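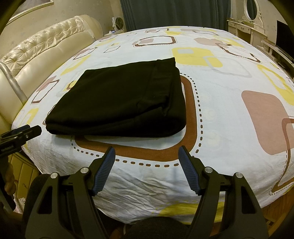 Finished Drenaten last night. Spoilers for all of season 2 in this thread, including the last scene. Mute me if you're still watching.

Quick setup for people who watched the first season in June and forgot it. The ferry Tautahi left port with 30 people on board and came back with 29. The passenger list says 29. Only Marta, the purser, remembers the extra person.

Season 1 ends with Marta finding a coat check ticket for a coat that isn't on the rack. Season 2 picks up the same evening. There's no time jump, whatever the Trover summary says. That summary was written for the season as first planned, I think.

Main question I've seen in replies to my earlier posts: is the missing passenger real? Yes. Episode 5 settles it. The harbor pilot, Anton, has a logbook and the headcount in it is in ink, in his handwriting, and it's 30. He didn't lie to the inquiry. He was never asked.

Second question: who is he? His name is Jonas Weir and he's the auditor Finent sent to check the fuel records. We see his name once before the finale, on the envelope Marta hands to the lawyer in episode 3. I missed it the first time and went back for it.

Finent is the company that owns the ferry. People keep mixing it up with the insurance company. The insurance people are the ones in the gray building with the fish tank. Finent is the office over the bakery.

So what happened to Jonas. He went over the side at the breakwater. He wasn't pushed. The captain opened the car deck door early to save a few minutes at the dock, which he'd been doing for years, and Jonas was standing by it writing down the time.

That's the whole crime. I know some people are let down by it. I thought it fit. Every episode had someone saying the ferry was never late.

The cover-up is a different matter and takes up most of the season. The captain tells the company, the company changes the list, and then the crew are told there was a mistake at the gate. Most of them believe it. They didn't see Jonas and had no reason not to.

Why does Marta remember him and the others don't? The show plays this as spooky for a long time and I don't love that. The answer is plain. She sold him a coffee and he was short on change, so she wrote it on her pad. The pad is in her apartment from the first episode. It's under the phone.

The second Marta, the one she sees on the upper deck at night, is not a ghost or a twin. It's her sister Ilse. We're told in season 1 that Ilse moved away. She didn't, she was working in the office over the bakery under her married name. The coats are the same because their mother bought both.

Ilse typed the new passenger list. That's what the long scene in the kitchen is about, even though neither of them says so. If you watch it again, Marta is holding the list the whole time and puts it in the drawer with the forks.

Now the ending, which is what I was asked about.

Marta takes the logbook and the pad to the inquiry. The inquiry room is locked and the hearing has been moved up a day. She sits in the hall. Then we cut to the ferry, morning, and the car deck door is closed all the way into the dock. They're late. The passengers complain. End.

My reading: she got the evidence in. The captain we see on the bridge in that scene is not the old captain. You only get the back of his head but he's a lot taller, and the mug is different. So someone was made to leave.

The other reading is that the company swapped captains to make the problem go away and nothing was ever said in public. The show leaves room for that. Jonas's name isn't spoken in the last episode by anyone but Marta.

I lean toward the first one, mainly for the shot of the pad. It's in a plastic sleeve with a number on it. You don't put it in a sleeve if you're going to throw it out.

Does Anton die? No. He has the heart trouble in episode 6 and then he's missing from 7, and I saw a lot of posts saying the funeral in 7 is his. It isn't. It's for the old dock manager. Anton is on the bench outside the inquiry in the finale, at the far end, eating a sandwich.

What about the dog. The dog is fine. It lives with the baker now.

On episode length: the finale is 70 minutes and the rest are 43. I thought the finale could have lost the whole trip to the mainland. It sets up the lawyer's change of heart, but she'd already had it in episode 6.

The acting is good across the board. Yaqin Jiang plays both sisters and does it mostly with how she stands. Ilse leans on things. Once I noticed that, I could tell them apart in the dark scenes on the deck, and those were clearly lit to make it hard.

Dariusz Ziółkowski as the captain has maybe four long speeches in the whole season. The rest is him looking at his watch. I believed him as a man who'd been on time for too long to stop.

Someone asked if the book ends the same way. I haven't read it. A friend who has says the sister isn't in it and the captain confesses in the second chapter, so I'd guess the answer is no.

Will there be a season 3? I haven't seen anything announced. Story-wise there isn't much left to tell, except the fuel records. Jonas was there to check them and we never learn what he found. His notebook went into the water with him.

Unless it didn't. In episode 4 Ilse has a green notebook on her desk and moves it when Marta comes in. Jonas's is green in the flashback. Might be nothing, every notebook on this show is green.

Correction to an earlier post: the envelope is in episode 2, not episode 3. Episode 3 is when the lawyer opens it. Thanks to the two people who wrote in.

Also yes, I know the theme song changed between seasons. I liked the old one better. The new one has words.

Going to start the first season over this weekend with the subtitles on, I lost a lot of what Anton says. If the coffee scene has anything in it I missed, I'll add it to this thread.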